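Kotproben einfrieren oder in Ethanol? Glukokortikoid-Metaboliten bei Huftieren

Forum > Haltung und Veterinärmedizin > Labor und Monitoring

Steppenrind
Mi., 12. Dezember
Hallo zusammen,
wir bauen im Tierpark Reinholz ein nichtinvasives Stressmonitoring für die Antilopen und die Wildesel auf. Gemessen werden sollen Cortisolmetaboliten im Kot, zunächst über die Umstallung ins Winterhaus und danach in der Zusammenführungsphase. Die Tiere sind individuell bekannt, die Proben werden morgens beim Ausmisten genommen. Das Labor nimmt sowohl gefrorenes Material als auch Extrakt an.
Offene Punkte:
1. Sofort bei -20 °C einfrieren oder vor Ort in Ethanol extrahieren?
2. Wie lange darf die Probe nach dem Absatz liegen, bevor der Wert unbrauchbar wird?
3. Wie ordnet ihr Proben in Gruppenhaltung zu?
Unser Gefrierschrank steht im Wirtschaftsgebäude, Fußweg vom Antilopenhaus 7 Minuten. Im Oktober haben wir einen Probelauf gemacht, die Werte streuen innerhalb eines Tieres stärker als erwartet.

kotlabor_nord
Zu 1: einfrieren. Die Bakterien im Kot bauen die Metaboliten nach dem Absatz weiter um, und zwar nicht nur ab. Je nach Antikörper im Assay kann der gemessene Wert auch steigen. Einfrieren stoppt das weitgehend, solange die Probe nicht zwischendurch auftaut. Ethanol funktioniert auch, aber dann muss das Verhältnis von Einwaage zu Lösungsmittel stimmen, und gewogen wird im Stall erfahrungsgemäß nicht.
Zu 2: im Winter bei Frost unkritischer als im Sommer. Wir verwerfen alles, dessen Absatzzeitpunkt nicht auf eine Stunde genau bekannt ist.

Halfter
Eine Stunde ist bei Wiederkäuern sehr streng. In Außenanlagen bekommt man so kaum Proben zusammen. Welcher Assay ist das bei euch?

kotlabor_nord
11-Oxoätiocholanolon, EIA. Die Stabilität hängt von Tierart und Assay ab, deshalb die strenge Grenze. Wer einen eigenen Abbauversuch gemacht hat, kann sie lockern. Ohne Versuch würde ich es nicht tun.

Steppenrind
Wie sieht so ein Abbauversuch bei euch aus?

kotlabor_nord
Einen frischen Haufen komplett homogenisieren, in Aliquote teilen, bei Raumtemperatur lagern und in festen Abständen jeweils eines einfrieren. Das erste sofort. Alle in einem Lauf messen, sonst misst du die Interassay-Varianz mit. Mehrere Tiere, nicht nur eines. Dann siehst du, ab wann sich der Wert vom Ausgangswert entfernt.

Shih-chieh Lam
Ich möchte der Empfehlung »immer einfrieren« widersprechen. Wir arbeiten in der Station Otden ohne durchgehend gesicherten Strom und extrahieren seit Projektbeginn im Feld mit 80-prozentigem Methanol. 0,5 g Kot, 5 ml Lösungsmittel, von Hand schütteln, absetzen lassen, Überstand abnehmen. Stand letzter Auswertung waren das 3.482 Proben. Die Korrelation mit parallel gefrorenem Material war gut, die Absolutwerte lagen aber systematisch niedriger. Innerhalb einer Studie ist das kein Problem. Man darf nur die Methode nicht mittendrin wechseln.
Eine Federwaage reicht für die Einwaage nicht aus. Wir nehmen eine batteriebetriebene Taschenwaage mit 0,01 g Auflösung und prüfen sie jeden Morgen mit einem Gewicht von 100 g.

kotlabor_nord
Das 100-g-Gewicht sagt wenig über die Genauigkeit bei 0,5 g. Nimm ein kleines Prüfgewicht dazu.
Methanol im Stall würde ich im Übrigen keinem Pfleger in die Hand geben. Toxisch, leicht entzündlich, und das Stroh liegt daneben.

Shih-chieh Lam
Der Punkt mit dem Prüfgewicht ist berechtigt, das ergänzen wir. Beim Methanol bleibe ich dabei, dass es mit Handschuhen, Betriebsanweisung und Extraktion außerhalb des Stalls vertretbar ist. Für einen Zoo mit Gefrierschrank in Laufweite ist Einfrieren trotzdem die einfachere Lösung, da sind wir uns wohl einig.

Halfter
Zur Streuung innerhalb eines Tieres: Entnehmt ihr von einer Stelle oder von mehreren? Metaboliten sind im Haufen nicht gleichmäßig verteilt. Bei Eseln nehmen wir von mindestens drei Ballen etwas aus dem Inneren und kneten das im Beutel durch, bevor es ins Röhrchen geht. Bei Antilopen mit Pelletkot eine kleine Handvoll Pellets aus demselben Absatz, nie ein einzelnes.

Steppenrind
Im Probelauf von einer Stelle, von außen. Das dürfte einen Teil erklären.

Halfter
Den größeren Teil, würde ich vermuten. Außerdem auf Urin achten. Was mit Urin durchtränkt ist, fliegt raus, darin sind ebenfalls Steroidmetaboliten.

zebramanguste
Noch zur Zuordnung, Punkt 3. Wir verfüttern gefärbte Marker, je Tier eine Farbe, in einem Stück Apfel oder Banane. Lebensmittelfarbe ist bei Pflanzenfressern nach der Passage meist nicht mehr sicher zu erkennen. Ungiftiger Glitter geht besser, ist wegen des Mikroplastiks aber umstritten. Gefärbte Maisgrütze haben wir bei den Eseln probiert, Ergebnis mäßig.

Halfter
Glitter würde ich nicht mehr einsetzen. Der Mist geht bei den meisten auf den Acker. Direktbeobachtung in der ersten Stunde nach dem Füttern liefert bei uns genug Proben, die Tiere setzen da zuverlässig ab.

zebramanguste
Bei zwei Eseln ja. Bei einer Herde mit eng stehenden Tieren und einer Person im Frühdienst nicht. Es gibt inzwischen auch Marker auf Zellulosebasis, teurer, aber für einen begrenzten Zeitraum bezahlbar.

Steppenrind
Danke bis hierher. Wir frieren ein, homogenisieren im Beutel und beobachten direkt. Könnte jemand seinen Ablauf vom Absatz bis zum Versand kurz aufschreiben? Ich muss das für den Frühdienst auf eine Seite bringen.

kotlabor_nord
Unser Ablauf, gekürzt:

1. Beschriftung
Röhrchen am Vortag beschriften. Tierkürzel, laufende Nummer, Feld für Uhrzeit. Lösungsmittelfester Stift oder Kryoetikett, normales Papieretikett löst sich im Gefrierschrank.

2. Entnahme
Handschuhe, pro Tier wechseln. Material aus dem Inneren, mehrere Stellen, kein Einstreu, kein Urin. Im Beutel durchkneten, Röhrchen zu zwei Dritteln füllen. Uhrzeit von Absatz und Entnahme getrennt notieren.

3. Material und Transport
Verbrauchsmaterial in einer verschließbaren Kunststoffbox, damit kein Staub an die Röhrchen kommt. Proben getrennt davon in einer Kühltasche mit Akkus. Die Box bleibt im Vorraum und kommt nie mit in die Anlage.

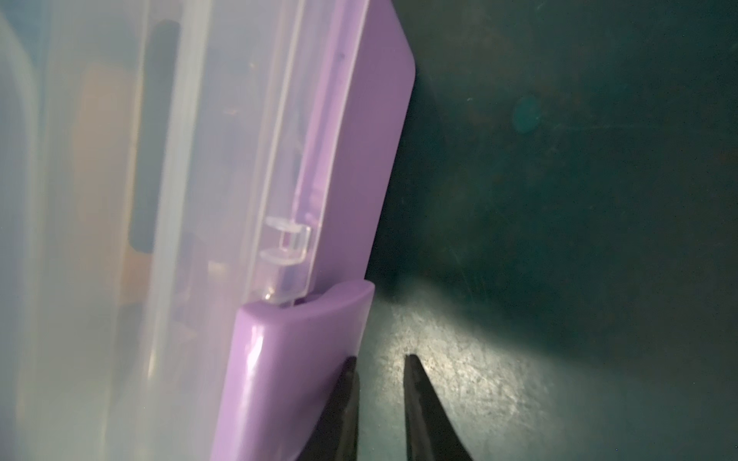 4. Einfrieren
Stehend im Rack, -20 °C oder kälter. Kein Gefrierschrank mit Abtauautomatik, die Temperaturzyklen sind für Langzeitlagerung ungünstig. Eingang in die Liste eintragen, Fachnummer dazu.

5. Versand
Montags, auf Trockeneis, mit Temperaturlogger. Probenliste ausgedruckt im Paket und zusätzlich per Mail.

Halfter
Bei Punkt 4 fehlt der Temperaturalarm. Uns ist einmal über Nacht der Schrank ausgefallen, betroffen waren 163 Proben. Ohne Logger hätten wir das am Morgen nicht einmal bemerkt, weil der Schrank wieder angelaufen war.

kotlabor_nord
Stimmt, haben wir, stand nur nicht in der Kurzfassung.

Shih-chieh Lam
Ergänzung zu Punkt 2: Konsistenz mitnotieren. Bei Durchfall verkürzt sich die Passagezeit, und die Konzentration ist mit geformtem Kot nicht direkt vergleichbar. In Tindudley wurde dazu eine fünfstufige Skala verwendet, die wir übernommen haben. Ob man auf Trockenmasse bezieht, sollte man vor Beginn festlegen.

zebramanguste
Trockenmasse bringt nach unserer Erfahrung bei Eseln kaum etwas, kostet aber einen Arbeitsgang mehr.

Shih-chieh Lam
Bei Eseln vielleicht. Beim Futterwechsel ins Winterhaus, also von Gras auf Heu, würde ich es zumindest an einer Teilmenge prüfen.

Steppenrind
Futterwechsel fällt bei uns genau mit der Umstallung zusammen. Dann nehme ich die Trockenmasse für die ersten beiden Wochen mit auf. Zur Passagezeit bei Wildeseln suche ich noch Werte, für Hauspferde habe ich genug. Falls jemand etwas aus dem Gridach-Projekt hat, gern per PN.

Halfter
PN ist raus.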